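Chapter 4
Soil and Compost for the Home Garden

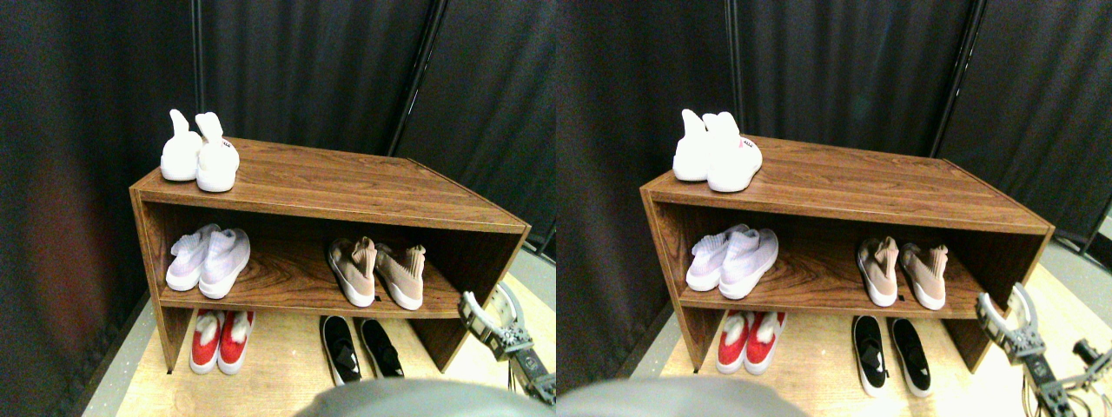 Figure 4.1 A low, open shoe cabinet with shoes on its top.

What This Chapter Covers

Most home gardeners think first about plants and only later about what the plants stand in. This chapter starts from the ground. It explains what soil is made of, how to find out what kind you have, and how to improve it with compost made at home. Later sections cover bins, worm boxes, mulch, and the use of compost in pots. By the end of the chapter you should be able to test a handful of soil, build a working compost pile, and tell when the compost is ready to use.

Words to know: loam, clay, silt, humus, browns, greens, leachate, cure, top-dress.

4.1 What Soil Is

Soil is a mix of mineral grains, water, air, and material that was once alive. The mineral part comes from rock that has broken down over a very long time. The once-living part, called organic matter, comes from leaves, roots, animals, and everything else that dies and rots on or in the ground. In most garden soils organic matter is a small share of the total, but it affects nearly everything a gardener cares about: how long the ground stays moist after rain, how easily it can be dug, and how much food it holds for roots.

Mineral grains are sorted by size. Sand is the largest and feels gritty. Silt is smaller and feels like flour. Clay is the smallest and feels sticky when wet. A soil with a useful mix of all three is called loam. Sandy soil drains fast and warms early in spring, but it also loses nutrients quickly. Clay soil holds water and nutrients well, but it packs down hard when it is walked on wet. Neither one is a bad soil. Each calls for a different watering habit, and both are improved by compost.

The spaces between the grains matter as much as the grains. Large spaces let water drain and air come in. Small spaces hold water against the pull of gravity so that roots can use it later. When soil is packed down, the large spaces close first. Rainwater then sits on the surface or runs off, and roots grow sideways near the top.

4.2 Finding Out What You Have

You can learn a good deal without a laboratory. Take a spoonful of moist soil from a hand's depth below the surface. Roll it into a ball, then press it between thumb and finger into a ribbon. If it will not form a ball, the soil is mostly sand. If it forms a ball but the ribbon breaks right away, it is a loam or something close to it. If the ribbon grows long before it breaks, there is a lot of clay.

Test more than one spot. Soil beside a house is often fill left from construction and may be nothing like the soil at the back fence.

A jar test takes longer and tells you more. Fill a straight-sided jar one-third full of soil, add water nearly to the top, put the lid on, and shake hard. Set it down where it will not be moved. Sand settles within a minute or so, silt over the next few hours, and clay over a day or longer. Mark each layer on the glass as it forms.

Case: The Witkowska Street Garden

Sarita Solanki and Tùng Hoàng share a double lot on Witkowska Street. When they took it over, the front half had been a parking pad and the back half an orchard. Their first jar tests looked like samples from two different towns. The front was sand and crushed stone with almost no organic matter, and the back was a dark clay loam.

They did not bring in new topsoil. Over two seasons they spread 2,000 pounds of finished compost on the front beds and left the back alone except for a mulch of leaves. Their garden book for the second season shows a harvest of 461 pounds from the front beds. Beans and squash did well there. Carrots did not – the stones were still near the surface, and the roots forked. Hoàng moved the carrots to a raised bed filled with screened soil, and the front has been planted in squash every year since.

We will return to this garden in Chapter 6, on crop rotation.

4.3 How Compost Works

Compost is organic matter that has rotted to the point where you can no longer tell what it was. The work is done by bacteria and fungi, with help from worms, mites, and beetles. They need the same things most living creatures do – food, water, and air.

Gardeners divide the food into browns and greens. Browns are dry and high in carbon: fallen leaves, straw, shredded cardboard. Greens are moist and high in nitrogen: vegetable scraps, fresh grass clippings, coffee grounds. The names do not always match the color. Coffee grounds are brown to look at and count as a green.

A pile with too many greens turns slimy and smells of ammonia. A pile with too many browns sits for months without much change. For most home piles, two or three buckets of browns to each bucket of greens is a good place to start. Adjust from there by looking and smelling.

The pile should be as damp as a wrung-out sponge. If you squeeze a handful and water runs out, mix in dry leaves. If it feels dusty, water it as you turn it.

Before You Read On

Dig one small hole in the ground nearest to you and do the ribbon test. Write down the result and the place. You will need it for the activity in Section 4.5.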